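"We thought it would take the worst jobs first"

Staff at Ladstead on six months with robots in the building

2025-05-15

The service office at Ladstead occupies the ground floor of a former printworks, and until December all of the tidying, fetching and restocking in it was done by hand. The building has 127 desks, a canteen, two print rooms and a long run of shared workbenches. Florar, the firm that manages the place, now has two robots working alongside the service team. They were supplied through Goossens and set up by a small group of the firm's own people.

I spoke to the team's supervisor, who has worked in the building for eleven years and asked to be identified only by her job. Two of her colleagues joined us for part of the conversation.

She said the first thing staff wanted to know was whether jobs would go. "It was asked at the first meeting and at every meeting after that. We were told in writing that hours would stay the same for a year. People accepted it, but they kept the letter."

Hours have stayed the same so far. What has changed is how they are spent. Before the robots came, two people on the early shift went round the benches, cleared what had been left on them and put it where it belonged. Rubbish went in the bin, crockery went back to the canteen, and tools and stationery went into drawers. The job took most of the morning.

"Now I have one person on it and they are mostly teaching," the supervisor said. "They sit with the robot and watch it do a drawer. If it gets it wrong they mark it down and it has another go. Some people like that. I have one who asked to come off it after a fortnight."

The colleague who asked to come off it was one of the two who joined us. He described the work as slow. "I can clear a bench in four minutes. Watching something else take half an hour over the same bench is hard on you if you are used to moving. My back is better for it, I will say that." He is now on deliveries and is content there.

The other colleague stayed. She had been a cleaner in the building for three years and now spends most of her shift with the robots. She was given 50 hours of training, paid at her normal rate, and a small rise at the end of it. She would have liked a new job title as well, and has asked for one.

"They call it supporting," she said. "If I am the one who decides whether it has done the job properly, that is a bit more than supporting."

I asked her what was hardest for the machines. She said drawers, without stopping to think.

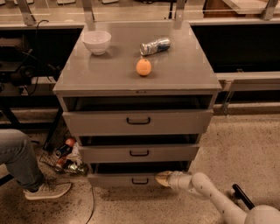
"A person doesn't think about a drawer," she said. "You pull it, you look, you push it shut with your knee. The robot has to find the handle, get hold of it and pull in a straight line, and if it is a bit off then the drawer sticks. Then it has to know which drawer a thing goes in. Ours are not labelled, we just knew."

They are being labelled now, along with the cupboards. The team went through the building in the spring and wrote down where everything was kept, and the list came to 2,294 entries. The supervisor thinks it should have been done years ago. New starters used to spend weeks asking where things were, and two of them told her the list was the most useful thing they were given.

Not everything has gone well. The robots are kept off the first floor, where the carpet joins are uneven. One was out of use for nine days waiting for a part, and the team had to go back to the old rota at short notice. There were also complaints from people at the benches who did not like working next to a moving arm. Florar agreed that anyone could ask for it to be stopped, and a few people do so regularly.

The firm's other site, at Sturkness, is larger, with up to 800 people in on a busy day, and is due to get the same system next. The supervisor has been asked to go over and talk to the staff there. She has said yes, on condition that managers are not in the room for the first hour.

"They will ask me if it is coming for their jobs," she said. "I will tell them what we were told and show them the letter. Then I will tell them to get their training agreed before it arrives. We had to ask for ours afterwards."

The letter covers the Ladstead team until the end of the year. Talks about what follows it are due to start after the summer.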